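3.2 Surface residue on shared tables

The second part of the survey looked at how often shared tables were wiped between users. We visited nine reading rooms in the Josano district and collected 569 short forms. In 262 of them the user reported crumbs or dust on the table at the time of sitting down. Most of these forms came from rooms where eating is allowed – the Gukier building is the clearest case.

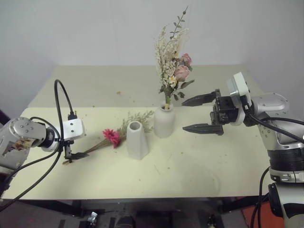
6 min read

Figure 4. Small crumbs, specks and bits of dried plant material on a pale tabletop.

Pale surfaces were reported as dirty more often than dark ones, although both were wiped on the same schedule. We think that the users judge by contrast, as Trummer already proposed for kitchen counters. The forms from June were left out of this comparison, because the Firico rooms were closed for painting in that month.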